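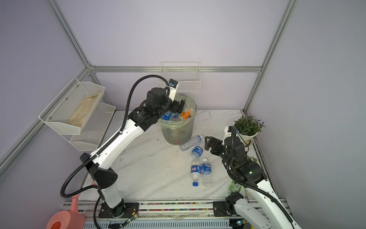 Figure 3. Translucent bin with a pale green liner folded over the rim. A crumpled bottle and an orange wrapper lie near the top; further bottles are on the tabletop in front.

3. Bottles, bins and liners

3.1 Where the bottles came from

The bottles used in this part of the study were collected at two sites, the Koson student kitchens and the Shokri office building in Skernbridge. Both sites buy drinks in bulk for meetings and both had a single mixed bin per room before the study began. Collection started in May and ended on July 10, 2018. Rostam Ghorbani handled collection at Koson and Kianoush Ghorbani handled it at Shokri. Each kept a paper log, and the two logs were merged at the end of every week.

In total 2,000 empty bottles were logged. Anything that had held milk, oil or cleaning products was left out. Glass was left out as well. Cans were logged on a separate sheet and are not discussed here. Bottles that still held more than a finger's width of liquid were emptied in the sink first and marked "E" in the log.

We did not wash the bottles. Earlier work on household sorting often uses clean, new containers, and our first trials at Koson did the same. The results looked good but did not match what we saw in the kitchens, where people put down a bottle as it is, with drops inside, the cap on or off, and the label half peeled. From the second week on we used the bottles as they came.

3.2 The bin

The bin is a plain translucent plastic one of the type sold for home offices. We chose a see-through wall so the fill level could be read from the side without lifting the bag. Small items tend to slip down between larger ones, and with an opaque bin they are only found when the bag is tipped out. In Figure 3 a small red object shows through the wall near the bottom, well below the crumpled bottle and the wrapper.

Liners were thin green bags. The top edge was folded outward over the rim by a hand's width. With a shorter fold the bag slid inward under the weight of the first few bottles, and once the edge had dropped inside, later items went between the bag and the wall. This happened often enough at Shokri that we wrote the fold into the instructions given to both sites. A rubber band around the rim also held the bag in place, but people took it off when changing the liner and did not put it back.

A bin was called full when an item laid on top would not stay below the rim. It was then changed, even if it was possible to push the contents down by hand. Pushing down was recorded separately, as described in Section 3.4.

3.3 Bottle shapes and how they were grouped

Most of the bottles were 500 ml water and soft drink bottles, but the mix was wider than we had planned for. We sorted them by shape and stiffness and paid no attention to brand.

Thin water bottles have a ribbed or smooth body and a paper-light wall. They fold under light hand pressure and usually stay folded if the cap is put back on. With the cap off they spring part of the way back.

Soda bottles have a thicker wall and a base with molded feet. They are hard to crush in the middle and almost impossible to crush at the base. Most went into the bin at full size.

Sports drink bottles fall between the two. The body is ribbed in the lower part and gives way there first, while the shoulder keeps its shape.

Small round bottles were a late addition. They came mostly from the Shokri building and have a bulb-shaped body with a narrow neck. They roll on a flat table, and in the bin they leave gaps that other bottles do not fill.
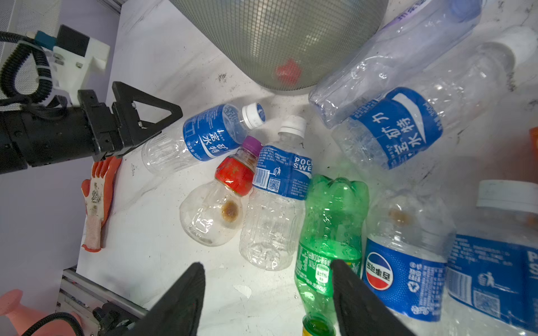 Figure 4. Empty drink bottles of different shapes on a white tabletop, among them a water bottle with a blue label, a small round bottle with a purple cap, a Pocari Sweat bottle and a green soda bottle.

Bottles lying at different angles, as in Figure 4, are closer to the state of a kitchen table after a meeting than a standing row would be. At both sites the logs have far more bottles found on their side than upright. We did not straighten them before starting a trial. They were poured out of a crate onto the table and left as they fell, and any that rolled onto the floor were put back by hand.

Residue was noted where it could be seen. There were two common kinds. One was clear drops on the inner wall, as in the green bottle in Figure 4. The other was a brownish dried spot, as in the round bottle in the same figure. Dried residue did not change how a bottle could be handled or how much room it took up. It did matter later, at the recycling point in Rimotau, where the accepting staff set aside bottles with visible dried residue for a separate rinse. We therefore kept the note in the log as a yes or no entry.

Labels and caps were left on. The Rimotau collection point takes bottles in this form, and asking people to remove the label cut the number of bottles handed in at Koson during the trial week in which we tried it. Caps are a different plastic from the body, but they are small and easily lost when taken off. A loose cap on the table was picked up along with the bottles and logged as a separate item.

3.4 Clearing the table

One trial consisted of clearing one table into one lined bin. The bin stood on the table itself, toward the back, with the bottles in front of it. We had first placed it on the floor beside the table. That is where most kitchens keep it, but round bottles dropped from table height bounced off the rim more often, and the liner was pulled in by the heavier ones.

Items were put in one at a time. The order was not fixed. If an item stood up against the rim it was left for the next one to push over. Other light trash, such as wrappers, was put in the same bag, in keeping with the way the mixed bins had been used at both sites before. After the table was clear, the fill level was read from the side and marked on the log sheet.

We ran 100 trials in this way. In 32 of them the bin was full before the table was clear and the liner had to be changed partway through. Nearly all of these were tables with many soda bottles. In 11 trials the edge of the liner slipped inside the rim even though it had been folded over at the start. Tables with mostly thin water bottles rarely needed a second liner, and when they did, the bottles had gone in uncrushed with the caps on tight.

Pushing the contents down by hand gained a little room, but less than expected. Capped bottles push back, and the level rose again within a minute or so of letting go. Crushing each water bottle before it went in gave a better result for the same effort. We did not ask people at the sites to crush soda bottles, as several had said it hurt their hands.

3.5 Limits

The bottle mix reflects what two sites bought over a short and fairly warm period, and it leans toward water. A school or a gym would have a different mix. Only one size of bin was used, so the figures for liner changes should not be carried over to larger bins. We also did not record how long each table had been left before it was cleared, which may affect the share of bottles with dried residue. The logs from Koson for the first week were kept in a different format and are not part of the results in Section 4.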